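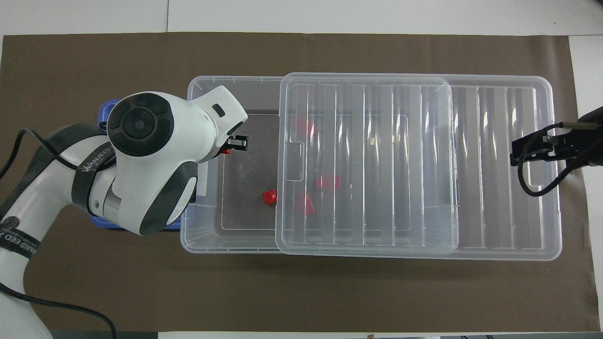 Setting up the lid-and-blocks task on the Wanleed two-arm kit

By Olga Llorente. Last edited 6th January.

The lid-and-blocks task comes with the Lumgate kit as one of its starter exercises, and it is the one most new owners get stuck on. The box is clear, the lid is clear, and the blocks are small. This page goes through the setup in the order I do it, with the settings that worked on our bench. It assumes both arms are already bolted down and that the kit software, Wudlow, starts without errors. If it doesn't, go back to Fongchan Nilsuwan's page on first power-up and finish that first.

What you need

The kit with both grippers fitted and the overhead camera plugged in
A long clear storage box with a lid that lifts off without clips
Four small red blocks
Dark brown paper, enough to cover most of the table
Low-tack tape
A soft cloth

Step 1. Cover the table

A clear box on a white tabletop gives the camera very little to work with. The edges of the plastic disappear and the lid gets lost completely. Lay the brown paper flat and tape the corners. Leave some white showing at the far edge if you like, as Wudlow uses the line between paper and table to check that the camera hasn't been knocked.

Kraft paper from a roll wants to curl. Roll it the other way overnight, or use more tape.

Step 2. Place the box

Set the box lengthwise between the two arms. The left end should sit where the left gripper can get its fingers over the rim without the arm being fully stretched. Jog the arm there by hand in Wudlow before you go any further. If the wrist joint shows a yellow warning, move the box closer and try again.

Mark the box corners on the paper with pencil. You will bump it sooner or later.

Step 3. Put in the blocks and set the lid

Drop the blocks in and spread them out. For the first runs, put the lid on shifted to the right, so the left end of the box stays open and one block is in plain view. The other blocks can be under the lid. They look pale and a little smeared through the ribbed plastic, and the camera will score them lower. Leave the score threshold alone for now.

Wipe the lid before you start. Fingerprints on clear plastic cause more missed detections than anything else I have seen.

Step 4. Deal with the light

Overhead lights make bright streaks along the ribs of the lid. Turn off any lamp that sits right above the box, or turn the box a few degrees. In Wudlow, open Camera, then Exposure, and switch from Auto to Manual. Start at 100 and go down in steps of 10 until the streaks stop flickering in the preview. The red should still look red. If it goes brown, you have gone too far.

Step 5. Route the cables

Both arms have a black cable that can hang into the work area. Give each one enough slack for the wrist to turn, then tie the rest back toward the base. Run each arm through its full reach at slow speed and watch the cable, not the gripper. A loop that drapes over the end of the box is fine when the arms are parked, but it can drag the lid once they move.

Step 6. Record and play back

Press Record and guide the left arm to the block in the open end. Close the fingers, lift straight up, move clear of the rim, and open. Save it under a name you will recognize. Play it back at quarter speed with your hand on the stop button.

When one block works, record the lid move as a separate clip. Joining the two comes later, in the Sequence tab. Theerawat Siriwan records the whole thing in one take and says it is quicker — I find it harder to fix when one part goes wrong.

Common problems

The gripper closes above the block. The table height is off. Run the touch-off routine again with the paper in place.

The box slides when the fingers touch the rim. Put a strip of tape under each end.

The camera finds a block that isn't there. This is usually a reflection. Go back to Step 4.

Is the kit worth buying for this?

The arms are steady enough for blocks this size, and the printed guide is decent up to the point where you take the lid off. After that it gets thin. Support answered both of my emails the next day. Spare gripper fingers are sold by Kirow as well as by Lumgate, and they fit the same screws. I would order a set with the kit.

The page on joining clips in the Sequence tab will go up in February.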